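Slow evenings in Skovovton

The night school in Skovovton opened in January with 40 learners and one heated room. Most of them work at the Vulden sawmill and come directly after their shift, still with dust on the sleeves. They want to read contracts, write to the bank and help their children with homework.

The town has 2437 inhabitants, and before this winter the nearest course for adults was in Gunell, one hour by bus. The last bus home left before the lesson was finished, so few people stayed with it.

Now the lessons are short and the groups are small. A reader prepared by the Kamel press gives 552 common words, and the learners take them slowly, a page each evening. Some can already read the whole timetable at the station. Others still prefer to listen, and the teachers let them.
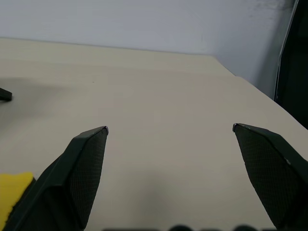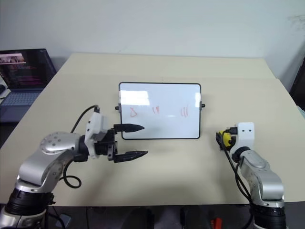

Does a learner need to pay for the course?
The lessons are free, but each learner buys the reader and keeps it afterwards.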